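ok so a few people asked me to write up the house rules we use for collecting hand-held gripper demos, after I grumbled about them last night. Long thread, get a snack

1/ Background for the new folks: I run the home collection side of a small manipulation project called Trekine. People take a gripper home, do ordinary chores-type stuff with it on their own tables, and the recordings come back to us for training. My job is mostly writing the rules and then finding out which ones don't survive contact with a kitchen

2/ Version one of our rules was 25 pages. I wrote it! I was so proud of it! Then I watched a new collector scroll to the bottom in one motion and hit "I agree," and I went home and started cutting

3/ The current version is 4 pages and I'd say people follow most of it. I'm going to go through the ones that matter, in the order I care about them, which is not the order they're in the document (Siu-ming Fang keeps telling me to fix that and she's right)

4/ RULE THE FIRST: leave the table alone. If your groceries are on it, your groceries are on it. Do not tidy up for us. Early on we got so many recordings of one object sitting on a bare white surface, and the policy we trained on those fell to pieces the second it saw a snack wrapper

5/ The exception is stuff with your name on it. Mail, prescriptions, school forms, shipping labels, a laptop with your email open. All of that goes in another room before you hit record. We do a privacy pass afterward too, but please don't make the privacy pass your plan

6/ People ask about product packaging. Packaging is fine. Bottle labels, barcodes, ingredient lists, all fine. A shipping label with your street address on it, very much not fine. I put that in capital letters in the doc and I still pull a couple of clips every batch

7/ RULE THE SECOND: pads. Look at your finger pads before every session, both of them. You want the texture still there and nothing stuck to it. Crumbs, tape residue, cat hair (so much cat hair). Wipe with a damp cloth, let them dry, go

8/ If a pad is peeling at the corner, stop and message us. Do not glue it. I'm looking at one person in particular who used craft glue and then did a whole evening of recordings with a pad that had slid sideways. You know who you are and I still like you

9/ Also swap pads as a pair. Always. One fresh pad and one tired pad grip differently and you'll find yourself compensating with your wrist without noticing, and then the data has a weird little wrist twist in it forever

10/ RULE THE THIRD, and here's where I get annoying: soft objects. Sponges, foam, bread, folded socks, stuffed toys. The written rule is "close until the object is held, then stop closing." That's it. That's the rule. It's so hard to get people to do it

11/ Everybody squeezes! I squeeze! Your hand gets feedback through the trigger and your brain says "more" and you've flattened the sponge. A robot that learns from that will flatten every sponge it ever meets, and then someday a peach

12/ What I tell people in training is to close slowly, and when the thing would stay put if you lifted, hold there for a beat. Then lift. The beat matters. When we review, it's the easiest way to see where the grasp ends and the lift begins

13/ Kao on the review side went through 376 soft-object clips in August, and 229 of them passed the squeeze check on first look. I thought that was terrible, Kao thought it was pretty good, and we had a whole lunch about it. The rest mostly weren't garbage, they got tagged "over-closed" and kept in a separate pile

14/ Which brings me to RULE THE FOURTH: do not delete your bad takes. Please. Dropped it? Keep it. Knocked something over? Keep it, mark it as a miss in the app, carry on. A dataset with no misses in it is a lie and also it's less useful

15/ The only recordings you should throw out yourself are the ones with a person's face in them or someone talking about private stuff in the background. Those go right away, and tell us you did it so the numbering makes sense on our end

16/ RULE THE FIFTH: worn-out objects are welcome. I get this question constantly. "My sponge is kind of ratty, should I buy a new one?" NO. Use the ratty one. Real homes are full of ratty sponges. Torn edges are good for us, the shape is different every time you pick it up

17/ But there's a limit and it's a safety one. No broken glass, no cracked ceramic, no blades, nothing hot, nothing under pressure, no open containers of liquid. We had a version that said "use your judgment" and we don't have that version anymore

18/ Capped bottles are okay if the cap is on tight. Check it with your fingers, the real ones. Bottles on their sides are okay too, and I kind of love them because they're hard, but put one where it can't roll onto the floor

19/ RULE THE SIXTH: tablecloths. Studer and I went back and forth on this forever. Studer wanted them banned because the cloth drags along with the object and confuses everything. I wanted them in, because have you been in a house? There's a cloth on the table!

20/ Where we landed: cloths are allowed, any pattern, the busier the better. If the cloth bunches up during a grasp you finish the take, mark "surface moved," and smooth it out before the next one. You don't smooth it mid-take with your free hand. Free hand stays out of it entirely

21/ (Free hand stays out of it is its own rule. Behind your back, in your pocket, holding a coffee well away from everything. I don't care. If it sneaks in to steady the object, the robot will sit there someday waiting for a hand it doesn't have)

22/ RULE THE SEVENTH: start and stop positions. Begin with the jaws open and the object in view, and end the same way. Count one-one-thousand at both ends. People rush the ending because they want to go do the next one, and we lose the release, which is half of what we're trying to teach!

23/ RULE THE EIGHTH: breaks. I'm serious. Your wrist will be fine and fine and fine and then it will not be fine. We ask for a real break every half hour, gripper down on the table, hands shaken out. Anyone who sends me a two-hour unbroken session gets a very mothering message

24/ I should say where some of this came from. The checklist format we borrowed from Hakard, a shop floor outfit I worked at before this. They had a laminated card at every station and I used to roll my eyes at it. Now I have made a laminated card. It lives in the gripper case

25/ The card has the short version: pads, privacy, cap tight, free hand away, close and stop. If you forget the entire document and remember the card, I will be happy with your recordings

26/ Stuff I'm still unsure about, and I'd love opinions from people doing similar work. First one: plastic bags. Thin ones crumple differently every single time and our reviewers can't agree on what counts as a good grasp. Right now a bag can be sitting on the table as clutter but we don't assign it as a target

27/ Second one: how much do you tell collectors about what the model is bad at? I tell them everything, because I think they make better choices when they know. Studer worries they'll start performing for the model and it won't look like normal handling anymore. We have not settled it and may never

28/ Third, and this is small: do you let people listen to music? We do, since we strip the audio anyway, but Siu-ming swears she can tell from the motion when somebody's got something fast on. I thought she was kidding. She was not kidding

29/ Replies are open, and if you have your own rules doc I would love to read it, especially if it's shorter than mine. If you want the wording for the soft-object part, ask and I'll paste it in. Last post is the sponge everybody keeps hearing me go on about

30/

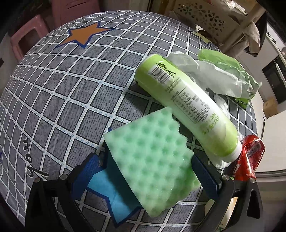
Green foam sponge between the pads, ragged corner and all. Rules 1, 3, 5 and 6 on one table.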